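Savlow Teaching Laboratory: Glassware and Bench Equipment

Photo gallery
Last updated 09/03/2022

The Savlow Teaching Laboratory serves the introductory chemistry and biology courses offered at the Cillimthorpe campus. The laboratory reopened in July after the replacement of its benches and storage cabinets, and it now has places for 60 students in two connected rooms. This gallery is intended for incoming students, visiting instructors, and members of the public who wish to see the equipment in everyday use at the Cillimthorpe site.

The pages are arranged by type of equipment. Captions have been kept short. Full specifications, safety sheets, and loan conditions are held in the Martens Catalog, which may be consulted at the service desk during opening hours. Item numbers in the catalog correspond to the labels on the cabinet doors.

General Information

Glassware is issued in sets at the beginning of each course and returned at the end of the final session. Chipped or cracked pieces should be handed to laboratory staff and must not be placed in the general waste. Students are asked to return racks to the shelf marked for their course. The laboratory holds 105 racks of various sizes, and a shortage on one shelf can usually be met from the Triren store across the corridor.

Test Tubes and Racks

Test tubes are used in nearly every introductory course, from simple solubility exercises to the comparison of indicators. Tubes are stored upright in racks whenever they contain liquid. Clear racks are preferred for demonstrations, as they allow the contents of a tube to be viewed from the side.
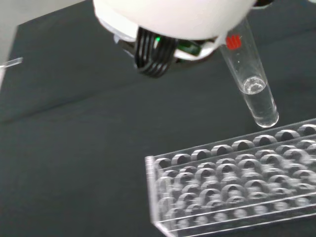
Glass test tube with a red printed marking near its upper portion. The rounded end holds a clear, colorless liquid. 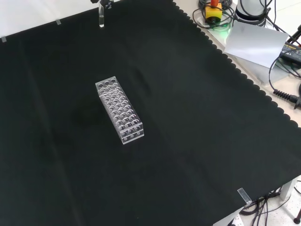
Clear acrylic rack on a black cloth, with round holes in three columns. All of the holes are empty.

Borrowing and Reproduction

Departments wishing to borrow glassware for outreach events should submit a request 17 days before the date of use. Loans are limited to 3 sets per department and must be collected in person from the Triren store. Borrowed items are to be returned clean and dry, in the containers in which they were issued.

Photographs in this gallery may be reproduced for teaching purposes, provided that the Savlow Teaching Laboratory is credited. Requests for other uses should be addressed in writing to the service desk at Cillimthorpe.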